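Search this forum Advanced search

Bimanual Manipulation Board > Methods and Results
Topic: Handover-free hose and fitting assembly: results of the staged-grasp protocol

trarkideck_lab wrote:

The Trarkideck group submits the following summary for comment before the full report is deposited in April. The work concerns a data-collection and training method for two-arm assembly of flexible hose and short pipe fittings on an open tabletop, without a jig.

The method, which we call staged grasping, divides each demonstration into two labeled phases. In the first phase, one arm takes hold of the rigid or shorter part and holds it still. In the second phase, the other arm approaches the hose. The operator is not permitted to move both grippers at once until the second grasp has been marked complete. Our hypothesis was that a policy trained on such demonstrations would need fewer of them than one trained on free-form operation.

The training set contains 1,371 demonstrations, recorded by 14 operators. Evaluation covered 19 part combinations. Staged and free-form policies were trained with the same network, the same number of demonstrations and the same stopping rule. The staged policy completed more trials in every combination of a curved hose with a short fitting. The two policies performed alike when both parts were rigid.

The left gripper holds the short tubular piece while the curved hose lies on the table, with the right gripper open beside it. 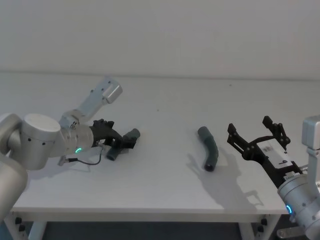 Does the staged policy require the parts to be placed in fixed positions?
Starting positions were drawn at random within the shared reach of the two arms, and the orientation of the hose was not controlled.

Comments on the phase labels are particularly welcome, as we intend to publish the labeling instructions together with the data.

orivport_methods wrote:

On behalf of the Orivport methods desk, we thank the authors for posting ahead of deposit. We have two reservations.

The first concerns the comparison. Free-form operators were at liberty to move both arms together, and it is reasonable to expect that their demonstrations varied more in length and order. A network with a short history window may handle that variation poorly. The reported advantage could therefore belong to the window length and have little to do with staging as such. A run with a longer window would settle the point.

The second concerns the word "complete." The summary does not state who marks the second grasp as complete, or on what evidence. If the operator marks it by pressing a pedal, the label will include the operator's reaction time. If it is taken from gripper current, a soft hose may register late or not at all.

trarkideck_lab wrote:

The second point is answered readily. The label is placed by the operator with a pedal and is then corrected by a reviewer using the wrist view. The reviewer may move the label in either direction but may not delete it. Where two reviewers disagreed, the earlier mark was kept. This will be stated in the report.

On the first point, we ran a longer window during development, though only on the rigid parts, where no difference was found. We accept that this does not cover the hose cases. The run will be added.

jestura_bench wrote:

We maintain the Jestura tabletop benchmark and have attempted the staged protocol on our own cell, using hose of a similar kind. Our finding differs in one respect. The benefit was clear for the approach to the hose, but the final insertion was no better than with free-form data. Most of our failures came after both grasps were secure, when the hose end bent away from the fitting under light contact.

We would ask the authors to report the phases separately. A single completion rate makes it hard for other laboratories to tell which part of the task has improved.

takacs_cell wrote:

Posting for the Takács cell. We support the request for separate reporting. We do not share the view that insertion is unaffected. In our trials, a policy that had learned to keep the first part still presented a steadier target, and insertion improved as a result. The difference from the Jestura finding may lie in grip height. When the fitting is held low, near the threads, it tilts on contact. When it is held on the smooth body, it tilts less.

jestura_bench wrote:

Our operators were given no instruction on grip height. We will review the recordings, but we do not consider the explanation established. The bending we observed was in the hose, and the fitting did not appear to move.

trarkideck_lab wrote:

Grip height was specified in our instructions and should have been mentioned in the summary. The relevant passage is reproduced here in full so that others may apply the same rule. Reviewers checked it from the wrist camera.

Operator instructions, part B

1. Return both arms to the ready pose and confirm that the table holds only the parts assigned to the trial.

2. Take hold of the fitting on its smooth cylindrical body, above the ribbed section. Both finger pads are to press on the body from opposite sides – the threads and the cap are to be left clear.
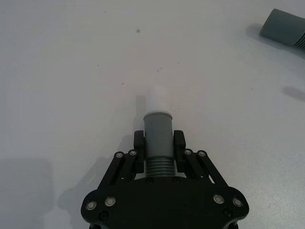
3. Hold the first arm still. Move the second arm toward the other part with the gripper open.

4. Close the second gripper and press the pedal once the part is secure. Do not correct a late press; the reviewer will do so.

5. Bring the two parts together. Both arms may move from this point.

6. If a part is dropped, end the recording and mark it as a failed attempt. Failed attempts are kept in a separate folder and are not used for training.

orivport_methods wrote:

The passage is helpful. It raises a further question regarding step 6. If failed attempts were removed from both sets, and one method led to more failures by the operators, then the two training sets represent unequal amounts of operator effort. We request the number of discarded recordings for each method.

trarkideck_lab wrote:

The discarded recordings were logged by method, and the counts will be included in the deposited report, with completion rates given separately for first grasp, second grasp and insertion. The longer-window run on the hose cases is in preparation.

takacs_cell wrote:

We can offer our grip-height recordings for comparison, subject to agreement on file format. Our labels were made at gripper closure and would need to be shifted to match part B, step 4.

jestura_bench wrote:

We have no objection to the same arrangement. Our position on insertion stands until the separate rates are available.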